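Achterberg Cell 2: Setup and Maintenance Data Card

Maintained by: Vata, Robotics Support Group
Contact: Mieke Van Damme
Last revised: August 29, 2019

Scope

The present card covers the setup, routine care and minor repair of Cell 2 at the Achterberg site. It is kept with the recordings made in the cell so that persons using the data can determine the state of the machine at the time of recording. It does not replace the arm manufacturer's manual, which takes precedence in all matters of electrical safety.

Cell 1 has a different controller and a separate card. Settings must not be copied between the two.

Machine

The cell consists of one arm with a two-finger gripper and a small camera mounted at the wrist. The camera looks out along the fingers, and both fingertips must remain in view at every opening width. The gripper fingers are black and are supplied in pairs by Brivatano. Spare pairs are stored in the gray cabinet beside the controller, second shelf.

The arm is driven by the Muvmont control package. The version in use is written on the inside cover of the cell log. Updates are installed by the Robotics Support Group only, and the previous version is retained on the controller until the first full week of recording has been completed.

Work area

The work area is made up of a floor panel and two walls meeting at a vertical corner. The floor is covered in a marble pattern and the walls in a terrazzo pattern. A metal strip covers the wall corner, and a second strip runs along the seam between the right wall and the floor. Coverings are exchanged between recording series. The cell log gives the covering in use for each series.

Loose items and decorations may be placed in the work area at the discretion of the operator. Items with cords, branches or hanging parts require a slow first pass, with one hand on the stop button, before recording begins. 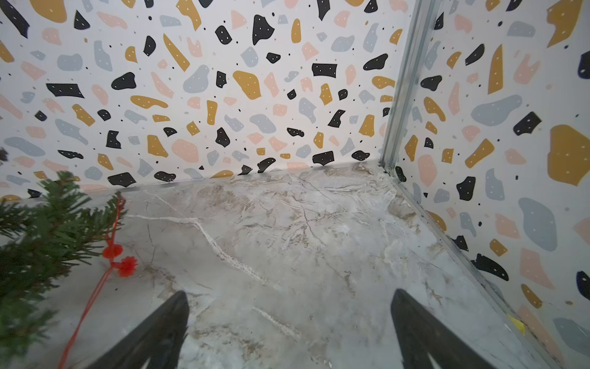 Daily start

1. Confirm that the stop button is released and that the cell door is closed.
2. Switch on the controller and wait for the ready light.
3. Home the arm. If homing fails twice, stop and consult the section on faults.
4. Open and close the gripper fully. The fingers should move evenly and meet without scraping.
5. View the wrist camera picture on the operator screen. Clean the lens if the picture is hazy.
6. Run the short check program and enter the result in the cell log.

Recording may begin once all six steps have been entered. An operator who takes over a running cell repeats steps 4 and 5.

Finger replacement

Fingers are always replaced as a pair. A pair is to be replaced when either tip shows a chip, a crack or a worn edge, or when the check program reports a closing error on two starts in a row.

Bring the arm to the service position and switch off gripper power. Loosen the two screws at the base of each finger and draw the finger straight out. Wipe the seat with a dry cloth. Fit the new finger by hand until it rests fully against the seat, then tighten the screws evenly with the marked driver. No thread-locking fluid is used on this cell. After both fingers are in place, restore power and run the full closing calibration, followed by the camera check.

Data recorded between a finger change and the next calibration must be marked as uncalibrated. The serial numbers of the old and new pairs are entered in the cell log.

Camera check

The camera bracket can shift slightly after contact with a wall. To check it, place the printed target on the floor panel, send the arm to the target position and compare the picture with the stored reference. If the fingertips or the target fall outside the marked zones, loosen the bracket, correct the angle and repeat the check. The cable must have enough slack for a full turn of the wrist in both directions. It is held by fabric ties. Plastic ties damaged the cable sleeve in January and are no longer permitted.

Cleaning

Floor and wall coverings are wiped with a lightly damp cloth. Solvents are not to be used on the coverings or on the fingers. The metal strips should be pressed down along their full length at each cleaning. A lifted strip can catch a fingertip and must be refastened before the arm is moved. Needles, threads and other debris are removed by hand or with the small vacuum cleaner.

Faults

Homing fails: check the door contact first, then the base connector.
Gripper closes unevenly: clean the finger seats and repeat the closing calibration.
Camera picture drops out: reseat the wrist connector with power off.
Arm stops near the right wall: compare the wall position with the stored cell model. The wall panel may have moved during a change of covering.

Any fault not listed is to be reported to the Robotics Support Group. The cell remains switched off until a reply has been received.

Contents of the record set

The set held with this card contains 179 recordings from Cell 2. Each has a matching entry in the cell log giving the operator, the finger pair, the covering and the calibration status. Recordings stopped by a fault are kept in a separate folder and are not included in the total.

Requests for access or corrections should be addressed to Mieke Van Damme and should state the recording number.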